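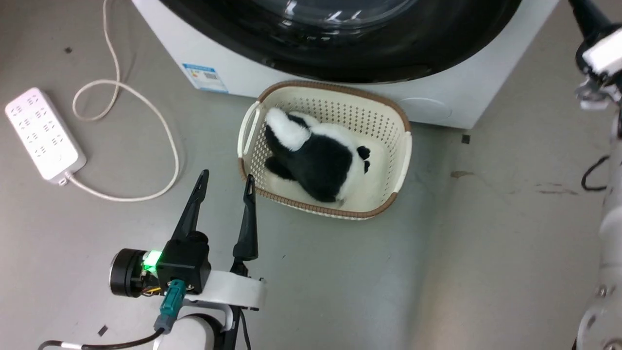
Tímea Kelemen writes that the advice on our October page about sorting inherited papers stopped at the point where she needed it most, when everything had been sorted and there was still no safe place in the apartment to put it. Her letters had spent the winter in a hall closet on an outside wall, and by spring the envelopes on the bottom had stuck together.

The Ivberg Family History Library receives many inquiries of this kind. The notes below replace the storage section of the October page. They apply to letters, certificates, photographs, family Bibles and notebooks kept in an ordinary home. Material that is already moldy, charred or badly torn should be shown to a paper conservator before any of these steps is tried.

Choosing a place

Family papers keep best where people are comfortable: a closet on an inside wall, a bedroom shelf, the lower part of a bookcase out of direct sun. Attics become too hot in summer. Basements are often damp. Kitchens, bathrooms and laundry areas should be ruled out, as should any shelf beneath a water pipe.

Leave a hand's width between the box and the wall. Boxes should never stand directly on the floor; a low shelf or two lengths of clean board will do if nothing else is available. A simple humidity gauge may be left inside the closet for a week before the papers are moved in. Readings that stay between 35 and 50 percent are suitable. If the reading climbs after rain, choose another closet.

Removing fasteners

Rusted paper clips should not be pulled. Lay the sheet flat, slip a small strip of stiff plastic between the clip and the paper on each side, and ease the clip off the plastic. Staples are opened from the back with a thin blunt blade and then lifted from the front. Rubber bands that have hardened are best left until they can be broken away in pieces. Do not peel old adhesive tape. It usually takes the ink with it.

Ribbon and string may be removed from a bundle of letters, but record the order of the bundle first. The order in which a grandmother kept her letters is sometimes the only evidence of when the undated ones were written. Keep the ribbon in its own envelope in the same box.

Folded letters

A letter that opens without resistance should be stored open. A letter that cracks or springs back should be left folded for the time being. It can be relaxed by placing it for a day in a room of moderate humidity, opening it a little at a time, and then resting it between two sheets of plain white blotting paper under a heavy book. Steam from a kettle, a damp cloth and a warm iron are all unsuitable. Iron gall ink, the brown ink found in many older letters, may spread when wet and cannot be put back.

Envelopes are to be kept. The postmark and the return address have solved more questions at our reference desk than the letters themselves. Store each envelope behind its letter, with the stamp in place.

Folders and boxes

Use folders and boxes sold as acid-free and lignin-free. The library itself uses the Brestex document box in the 3-inch depth, and members may buy single boxes at the front desk at cost. A new shoebox is acceptable for a few weeks while sorting is in progress. It should not be used for longer.

Fill a box so that the folders stand upright without bending and can still be drawn out with two fingers. If the box is half empty, place a folded piece of acid-free board behind the last folder to hold the rest up. Large certificates that do not fit should lie flat in a wide box, no more than 11 to a folder.

Newspaper clippings must be kept apart from everything else. The paper is acidic and will leave a brown shadow on whatever it touches. Make a photocopy for the folder and place the clipping in a separate sleeve.

Photographs

Handle prints by the edges, with clean dry hands. Polyester or polypropylene sleeves are safe; vinyl sleeves, recognizable by their strong smell, are not. Albums with sticky pages present a difficulty. Where the print lifts easily, slide a length of unwaxed dental floss behind it with a gentle sawing motion. Where it does not, photograph the whole page and leave it alone.

Write names on the back of a print only with a soft pencil, pressing lightly, on a hard surface, and near the border. Ballpoint shows through. Plastic-coated modern prints do not take pencil at all and should be labeled on the sleeve. Give the full name, including the birth name of a married woman. "Aunt Rose" will mean nothing to a reader in two generations.

Labeling and listing

Number each folder in pencil and keep one typed list in the box and another somewhere else in the home. The Sipos papers, given to the library by the family, arrived in 42 folders with a list of this sort, and were ready for readers within a month. Collections of similar size without a list commonly wait a year.

The list need not be elaborate. The folder number, the writer, the person written to, the years covered and the place are enough. Where something is a guess, add a question mark, and write down what the guess is based on.

Copies

Scan letters at 400 dots per inch and photographs at 600, and save them as TIFF files if space allows. Keep 3 copies in all, on 2 different kinds of storage, with one of the copies outside the home. Members who use the Kokerer indexing program may attach scans directly to a person's record, but the program reduces the size of the images and should not be treated as a backup. Open a few files every year to confirm that they can still be read.

Wet papers

If papers become wet, do not separate the pages while they are soaked. Lift them out on a sheet of plastic, lay them on clean towels away from heat, and run a fan pointed at the wall. Papers that cannot be spread out within a day should be wrapped in wax paper, sealed in freezer bags and frozen until help is available.

Questions for the next storage page may be left at the reference desk or sent by mail, to arrive by 8th December. Please do not mail original documents.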